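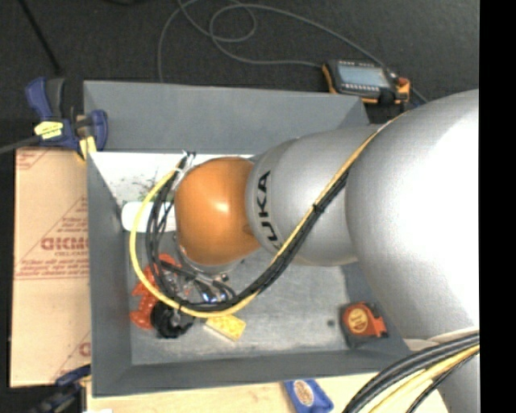 An orange-jointed KUKA arm reaching over a grey bin.

Tue 2 April
By the Home and Garden desk

I have been making my own candles since last September, and I'd like to talk you into it. It started with a block of soya wax, an old milk pan and a jam jar that had lost its lid, and the result smelled of almost nothing and had a crater down the middle you could have kept marbles in. I loved it! I lit it every evening until it was gone, and by then I'd ordered more wax.

Shop candles have become very dear, and a good many of them give up their scent in the first week. Making your own doesn't save a fortune at the start, what with the thermometer and the bottles of oil, but you get to choose the smell, the strength and the jar, and there is a real pleasure in a row of them setting on the worktop overnight.

Wax comes first. Soya is the one most people begin with. It melts easily, washes off a spoon with hot water and soap, and sticks nicely to glass. It can be moody, though. On a cold day it frosts, leaving pale feathery patches on the sides, and people fret about this far more than they need to (it burns just the same). Rapeseed wax is softer and creamier, and I've grown very fond of it for wide, shallow bowls. Beeswax is a joy to handle, but it has its own honey smell and will argue with anything delicate you put in it. Save it for plain dinner candles.

Then the wick, and this is where I went wrong for months. A wick that is too thin burns a narrow tunnel and drowns. One that is too fat gives you a tall, sooty flame and a jar too hot to pick up. What you want is a pool of melted wax that creeps out to the glass after a few hours and stays fairly shallow. Makers print charts of wick sizes against jar widths, and they're a decent place to begin, but scent oil changes how a wick behaves, so buy the size above and the size below as well and burn one of each. I keep a notebook for this, badly stained, with entries such as "fig, smoked like a chimney, go down one".

And so to the smell itself, which is the fun part. I buy most of my oils from Budlow, a small shop that sells them in tiny bottles, so a mistake doesn't hurt much. Their tomato leaf is astonishing, green and sharp, like brushing past the plants in a greenhouse. Wieser do a very good woodsmoke. The two together sound dreadful and smell like a bonfire on an allotment, and that's what my hall has smelled of all winter. Friends either ask for one to take home or ask whether something is on fire.

Go easy on vanilla. It turns white wax the colour of weak tea, and it sits on top of everything else you've put in. Citrus is the opposite: gorgeous in the bottle, faint once it's lit. A little cedar or lemongrass underneath helps it hang about.

If you're not in the mood for a flame, try a reed diffuser. You need a narrow-necked bottle, a carrier liquid, your oil and a handful of reeds, and it's done in the time it takes to boil a kettle. Turn the reeds over once a week or whenever the room seems to have gone quiet. Keep the bottle off varnished wood, please. I have a ring on my bedside table from a Pridum diffuser that I knocked with my elbow, and it isn't coming out. The bathroom windowsill is a good spot, and so is anywhere people walk past and stir the air a bit.

Electric mist diffusers have their fans too, and I'm nearly one of them. The Nurkix on my desk is quiet, has 2 settings and switches itself off after 90 minutes, so I can doze without worrying. It does want cleaning. Wipe the tank out between oils or you'll have peppermint haunting your lavender for days. If you've got a cat, a dog or a bird, check with the vet before you run one at all, as several common oils are bad for animals.

A few habits make every candle better, bought or made. Let the first burn go on long enough for the whole top to melt, so it doesn't tunnel later on. Trim the wick each time, once it's cold. Keep it out of draughts and away from curtains, never leave it alone, and stop when there's a finger's width of wax left at the bottom. Never melt wax straight on the hob, either. A jug in a pan of simmering water does the job gently.

Leave a new soya candle for 11 days before you light it, if you can bear to. The scent settles into the wax and comes out much fuller. I write the pouring date on a bit of masking tape under each jar and put them at the back of the airing cupboard shelf, behind the spare pillowcases, which now smell faintly of fig.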